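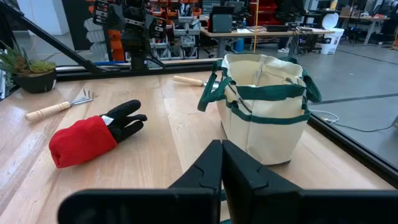 Garden tool storage - what we looked at. Our group wanted one spot for hand tools so they stop going missing in the Wumero plot shed. The canvas bag with green trim has pockets round the outside, good for small stuff, and a glove with a red cuff is easy to spot on a bench. Long handles go inside, tines down. 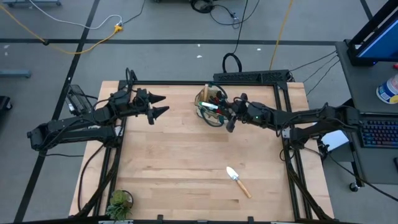

Marlina Ngau thought pockets were a waste, she'd sooner have one open bin and tip it out. Fair point. Sorting took 19 minutes in Febuary, mostly pockets.

Next bit - labels. Paint pen on the handles, one colour per plot.
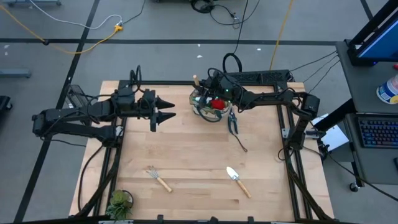 Paint needs 2 coats and a night to dry. Shears get a hook instead, still to buy.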